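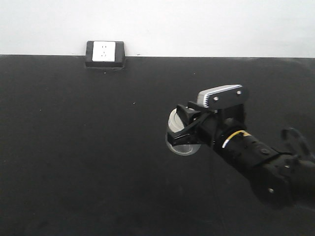

Wall outlet and black surface, Zein building

Progress report to the Cedonex Fund
Parnorar evening reading program, Clirnport
Prepared by Anselmo Moura

Dear friends at Cedonex,

I promised to keep this one shorter than the last, and I will do my best, although it has been a full spring and there is a lot I would like to share with you.

At the end of May we had 124 adults enrolled, most of them coming to us for the first time. Many work early shifts, so we moved the start of class from 7:30 back to 6:45 p.m., and attendance has been steadier ever since. The beginners' group grew so quickly that we split it into 2 sections. I was nervous about breaking up a group that had become so friendly, but they still meet up at the coffee table during the break and compare homework.

Your grant paid for 40 sets of the new workbooks and for the tutors' bus fare. The workbooks are a big step up – larger print, better short stories, and a whole chapter on reading letters from schools and landlords, which learners had been asking us for. A few of the tutors find the spelling units too long, and I tend to agree with them, so we are skipping around a bit.

We also sent out 1,000 flyers in the spring, through the bakery, the clinic and the bus station. I can't tell you yet which place did the most good. Next time we will put a different phone extension on each batch, as you kindly suggested.
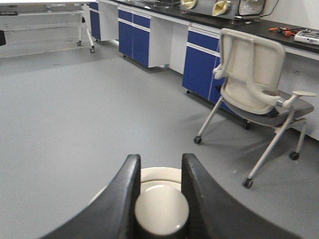
Office chair and light gray floor, Zein building

Now for the part that has gone slowly. We had hoped to start the family reading hour by now, and we have not. Finding a children's tutor who is free in the evenings has been harder than I expected, and two good candidates took daytime jobs before we could make an offer. The money for that position is unspent and sits in its own line in the budget. With your permission, we would like to carry it over to the fall and raise the hourly rate a little.

Over the summer we will run one mixed-level class, train new tutors, and finish the take-home book list. I will send the attendance sheets separately.

With warm thanks,
Anselmo Moura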